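A visit to the Kovedska pressed powder plant, Fernley
Posted 4/25/19

Kovedska opened its Fernley plant to the public for the first time this month, and I had a spot on the morning tour. I've reviewed a fair number of their powders here and wanted to see where they come from. The tour cost nothing but had to be booked through the newsletter. Places went quickly, so if you want to go next time, sign up early.

The plant is in the industrial park behind the rail line. There is a bus, but it stops on the far side of the overpass and the walk takes a while. I drove. Visitor parking is at the back of the building, beside the loading doors, and the sign for it is smaller than it should be.

We signed in, handed over rings and watches, and were given hairnets, coats and shoe covers. No perfume is allowed past the front desk, which was in the booking email. Two people had missed that and were sent to wash their wrists.

Weighing and blending

The first room is where the dry ingredients are weighed. Talc, mica and the fillers come in paper sacks and the pigments come in lidded pails. Everything is weighed by hand for the small batches. Our guide said a standard eyeshadow batch is 38 kilograms, and that the plant keeps 2887 shade formulas on file, most of which will never be made again. Discontinued shades are kept in case a retailer asks for a re-run.

The blending room was loud and we watched it through a window. Binder is sprayed in while the powder turns, and a sample goes to the colour bench before the batch is released. The bench was my favourite stop. A technician rubbed a new batch of a taupe called Fjeld onto a white card next to the standard, and to my eye they matched. She said it was too warm and sent it back for a correction. I own Fjeld and have always found it a little warm on me, so I was glad to hear somebody is checking.

Pressing

Pans are pressed in trays. The machine on the main line was down for cleaning, so we saw the smaller one used for limited editions. Pressure matters more than I had understood. If it is too light the pan crumbles in the mail, and if it is too heavy you get the hard, shiny surface that won't pick up on a brush. I asked about the hard pan I reported in last fall's blush trio. The guide said they had lowered the pressure on that line in September and that anything bought after that should be softer. I haven't retested it.

Each batch gets a drop test. A technician drops a filled compact from waist height onto a steel plate, turns it over and does it again. Ours survived. The mirror did not, and that counted as a pass for the powder.

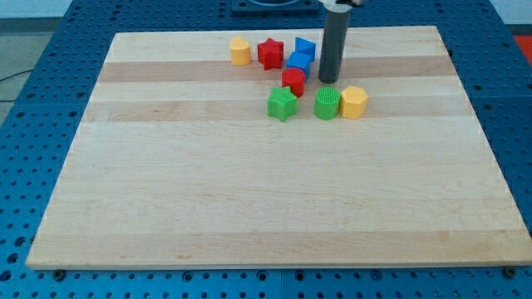 Packing and the shop

Packing is still partly done by hand. Compacts come down a short conveyor, get a label on the base and go into cartons of 300. The cream products are made at the company's other site in Ukport, so there was nothing to see of the lipsticks or the stick foundations. I'd have liked to know that before booking, and a few others in the group said the same.

The tour finished in the staff shop, which is open to visitors on tour days only. Prices were lower than retail on most powders. Testers were out for everything, with clean sponges and a proper bin. I bought Fjeld again — the pan I have is nearly finished — and a matte grey-brown that was never sold in Canada. There was a limit of 2 per shade. They take debit and credit but not cash.

Practical notes

The tour is all on one level, but there is a lot of standing and only one place to sit, at the colour bench. Washrooms are by the front desk and you can't go back to them once you are in your coat. Photos are fine in some rooms and not in others, so ask before you take your phone out. Children under 12 are not admitted.

I paid for my own purchases and Kovedska did not ask for this write-up. Swatches of the grey-brown will go up when I've worn it for a full week.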